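Folding tops on the bed without them going crooked
Household help > Laundry and storage

Posted by Skudodeck, 22 April 2018

I fold most of my clothes on the bed as I have no table big enough. Trousers and towels come out fine. Thin cotton tops don't. I get one side straight, then the other side has moved, and by the time the pile reaches the drawer it has slumped. I have tried folding on the floor but my knees won't have it. Is there a way of doing this on a soft mattress, or should I give up and hang everything?

2 replies

Posted by Palumbo

You don't need a table. The usual trouble is starting with the top still twisted from the wash basket. Take hold of one end, lift it clear of the sheet and let the twist drop out before you fold anything.
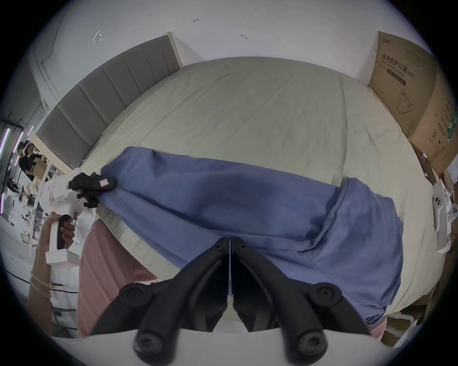
Blue cotton top, one end lifted off the sheet.

Once it is lying flat, go over it with your palm from the middle outwards. Pull the bottom sheet tight first if it has ruckled up, or the creases underneath will push the cloth about. Then:

Lay the top face down with the neck away from you.
Bring one side in to the middle, sleeve and all, and turn the sleeve back down along the body.
Do the other side the same.
Fold the hem up to just short of the neck, then fold in half again.

Press down on it before you move it. If the edges don't line up, open out the last fold only and do that one again. Put finished things up by the headboard, well away from where you are working. I used to stack mine next to me and every time I leaned on the mattress they fell over.

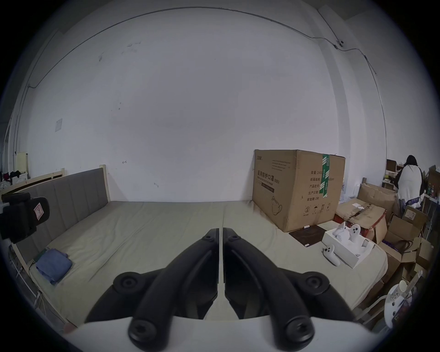
Filed under: Bedroom / Folding / Cardboard boxes

On the drawer slumping, I would stand things on edge in a box instead of piling them. Any clean, dry cardboard box with firm sides will do. A tall one needs cutting down or you will be reaching to the bottom for socks. My drawer is 300 mm deep inside and the box I cut for it is 293 mm, which goes in without scraping.

Very thin fabric is harder. It slides off the side of the bed and drags the rest with it, so work in the middle and clear the bed of anything else first.
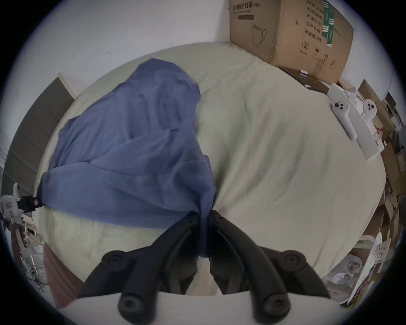

If it keeps bunching up, fold it in half lengthways before you do anything about the sleeves. It gives a thicker strip that stays where you put it. You lose a bit of neatness at the shoulders but it will stand up in the box.

14 people would be too many to ask about ironing first, so I'll just say I don't.

Posted by Hulitero

Just hang them. I stopped folding tops last September and haven't missed it.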